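Protokoll der Sitzung des Kulturvereins Tanden
21.10.2020, Vereinslokal

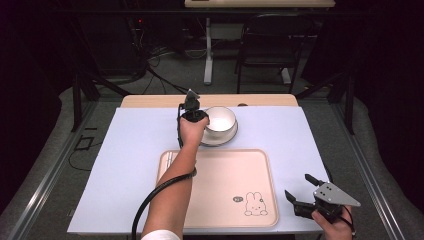

Tasse mit Untertasse und Tablett auf dem Tisch

Anwesend: Graziella Russo (Vorsitz), Sandro Mazza, Gemma Santoro, Pierina Galli
Entschuldigt: Sandro Galli
Protokoll: Gemma Santoro

1. Protokoll der letzten Sitzung
Wird ohne Änderungen genehmigt.

2. Chronik
Das Manuskript umfasst jetzt 35 Seiten. Das Kapitel zur ersten urkundlichen Erwähnung des Ortes (1345) ist fertig, es fehlt noch der Teil über die Mühle. Pierina Galli fragt im Pfarrarchiv nach, ob die Kirchenbücher eingesehen werden dürfen. Sandro Mazza möchte die Flurnamen als Anhang aufnehmen. Darüber wird entschieden, wenn der Umfang feststeht.

3. Druck
Es liegt ein Angebot der Druckerei Jiltier über 700 Exemplare vor. Eine Auflage von 1000 hält die Mehrheit für zu hoch. Vor der Vergabe wird noch ein Angebot von Dotik eingeholt.
Beschluss: Auflage 700, drei Stimmen dafür, eine Enthaltung.

4. Vortragsabend
Der Vortrag über die Flurnamen wird ins Frühjahr verschoben. Graziella Russo informiert den Referenten und sagt den Saal ab.

5. Verschiedenes
Der Schlüssel zum Archivschrank liegt bei Sandro Galli. Gemma Santoro lässt einen zweiten anfertigen.

Für das Protokoll: Gemma Santoro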